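3.2 周末班教师培训的实施

教师培训这一块之前文献谈得少。继承语周末学校的老师多数是家长转过来的，没受过系统的二语教学训练，备课靠自己，教材靠复印。本研究跟踪的是 Kulanthorpe 社区语言学校的一日工作坊，六月办的，上午讲输入与纠错，下午分组试讲。报名表 120 份，当天到场并填完前测问卷的 30 人，其余改看录像，不计入本节分析。

工作坊用的任务单改自 Cesier 教学包，原版面向成人学习者，句子太长，删过两轮。改后每张任务单只留一个语法点，比如“把”字句，或者方位词加“着”。方位词比预想的难教。老师自己说得很顺，一到解释“放在里面”和“放进里面去”的差别就卡住，最后多半是让学生跟读了事。
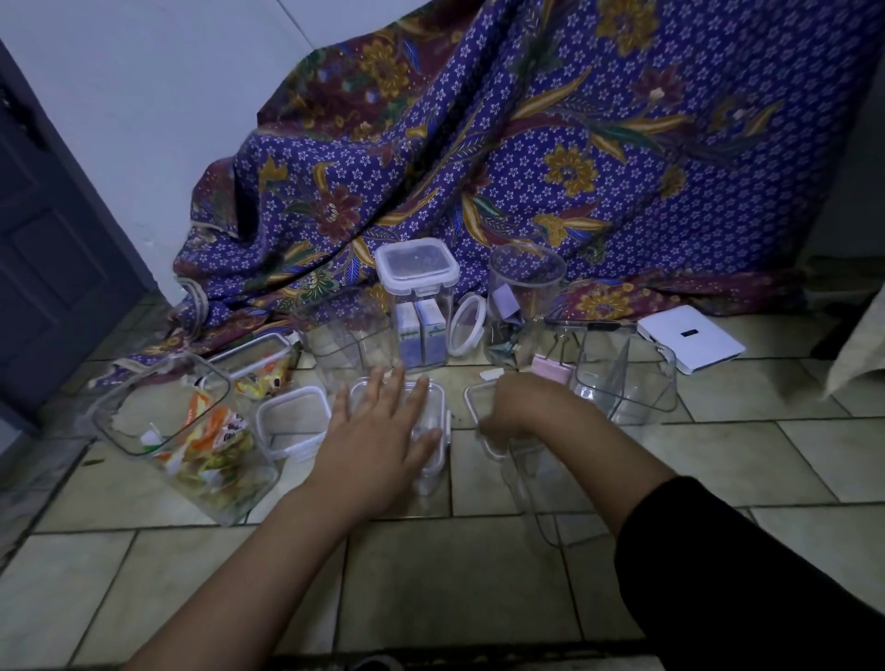
Zanele Nkuna

图 3　日常收纳情境，盖子与容器

分组试讲每组十五分钟，其他组员听课、记笔记。评分看三项：指令是否清楚、学生开口时间、纠错方式。全部试讲录音后转写，共得话轮 3099 个，其中教师纠错话轮 234 个。纠错以重述为主，直接给出正确形式，学生有没有听出来很难说。引导式提问很少，集中在两位有中学教学经验的老师身上。

转写由两人分头做，分歧处讨论解决。标注用的是 Tsegaye 框架，类别合并过，因为原框架里“澄清请求”和“确认核查”在周末班语料里几乎分不开。合并后一致性可以接受，具体数值见附录二。语码转换的话轮单独标，老师遇到讲不清的地方马上换成英语，学生也跟着换，换过去以后就很少换的回来。

后测安排在工作坊结束前，时间太紧，有几份开放题只写了半句。后测里提到最多的是“不敢停下来等学生”。教师等待时间过短这一点课堂录音也支持，提问后往往一两秒就自己答了。访谈放在两周后，线上进行，按 Jokby 小组的半结构提纲，每人半小时上下。
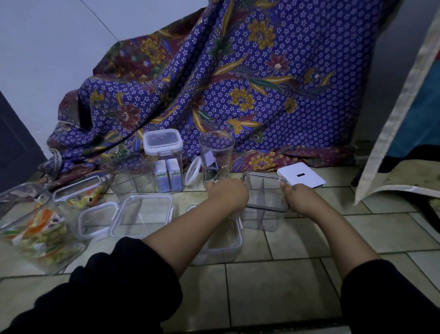

Rania Zerouali：等待时间我同意要讲，但别只怪老师。我们班上五岁和十一岁坐在一起，我停下来等大的，小的已经跑到走廊去了。一天的培训讲的都是同龄班，回去用不上。

这类意见访谈里反复出现。混龄是周末班的常态，工作坊材料却默认水平齐整，这是设计上的缺陷，下一轮要改。初步想法是同一张任务单出两档，低龄档只要求听和指，高龄档要求说完整句，老师巡视时先顾低龄档。能不能行得通还要看试用，目前只有一个班答应试。

另外样本问题也得交待。到场的老师本来就积极，没来的那部分情况不清楚，看录像的人后测回收很差，所以下文 3.3 的前后测比较只限到场者，结论不宜推到全校。教龄与纠错方式的关系也在 3.3 报告，这里先不展开。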